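3.2 Small-town settings and the decision to leave

The second group of books in the sample are novels in which the main character leaves a small town in the opening chapters. We coded a book as belonging to this group when the departure took place before the end of the first quarter of the text and when the narrator or another character gave boredom, lack of work or family trouble as the cause. Books in which the character leaves for school or military service were coded separately and are treated in Section 3.4.

Of the 153 self-published series openers in the corpus, 37 met both conditions. Most are the first part of a planned series, and the blurb usually says so in its first line. The blurbs were collected in January from the store pages of two distributors, Keletus and Mondal, and were compared with the text of the books themselves. Where the blurb and the book disagreed about why the character left, we followed the book.

Coding was done by two readers, Nuwan Munasinghe and Dilruba Ekanayake, working separately. They disagreed on 2 of the 37 books. In both cases the question was whether the departure was a decision at all. In Stidside, the narrator's aunt sells the house while he is visiting a friend, and he does not go back. Munasinghe read this as leaving; Ekanayake read it as being put out. The book was kept in the group after discussion, with a note in the coding sheet. The other case was a novel in which the move is reported in a single sentence, and it was kept on the same terms.

The home town is described at less length than we expected. In many of the books it gets a few pages, and the same places come up again and again: the gas station, the high school parking lot, a parent's kitchen. Few of the towns are named. Plustcombe is an exception. It gives its town a name, a river and a closed feed mill, and returns to the mill in each of the later chapters as a place the narrator dreams about.
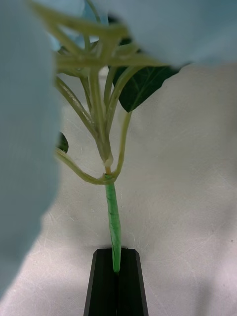

Figure 2

The city, on the other hand, is almost always a real one and is almost always named on the first page after the move. Street names are given, often several to a paragraph, and characters are told how to get from one part of town to another. We take this as a sign that the writers expect their readers to know the city or to want to. It also changes the pace. Scenes in the home town tend to be told in summary, while scenes in the city are told mostly in dialogue.

A relative or old friend is the usual reason for choosing one city over another. This person offers a couch or a spare room and is often in some kind of trouble that the family back home has heard about only as a rumor. The narrator learns the truth early. What he or she does with it differs from book to book. Some narrators try to help and are drawn in, some look away until a crisis, and a smaller set join in from the start out of curiosity. The last set is the one in which reviewers most often complain that the narrator is hard to like, and also the one in which they most often say they read the book in one sitting.

Return to the home town is rare in first volumes. Where it happens, it is for a funeral or a court date and lasts no more than a chapter. We did not read the later volumes in full, so we can't say how many of the narrators go back for good. The store pages for those volumes, last checked on Feb 3, 2025, suggest that several do, but blurbs are a weak source on this point and we have not used them in the counts.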